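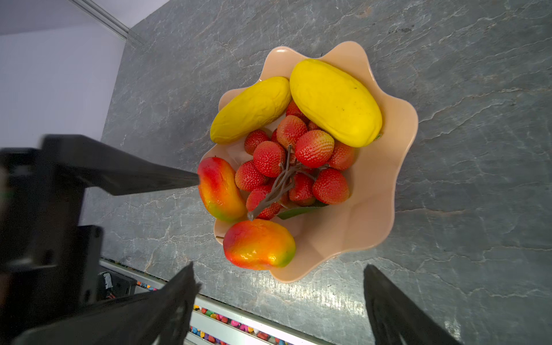 3. Styling the kitchen bench

The Drinwood unit is a one-bedroom display flat that our group furnished for the second half of the course. The kitchen was my section. The brief asked for a bench that looked lived in but could be wiped down quickly between inspections, with no fresh food left out.

The benchtop is dark grey stone with pale veins running all over it. At the first review we were told that anything with a busy pattern got lost against it, and our striped tea towels and patterned tray were taken away. I looked for one larger piece in a plain, light colour and settled on a peach plastic bowl with a deep scalloped rim. The wavy edge gives it some shape when you look down on it, and the colour stands out well from the stone.

The fruit is all artificial. I used two long yellow pieces, sold to us as mangoes, and a bunch of red berries on a brown branching stem. The yellow ones went across one side of the bowl first, touching near one end, and the berries were pushed into the gap between them. I tried it the other way round and the bunch kept rolling onto the bench – the stem needs something to sit against. The red is glossier than I wanted. The yellow fruit has a matte, creased skin and is more convincing.

3.1 Cost

The styling budget for the whole flat was $1,231 and we spent $1,123. The bowl and fruit came from Jarman and cost $21 together. A glass jar set from Fotard was another $13 and was moved to the bathroom in April.

3.2 What I would change

A second bunch in green would break up the red. I would also buy the bowl a size larger, as there is not much room left to rearrange things.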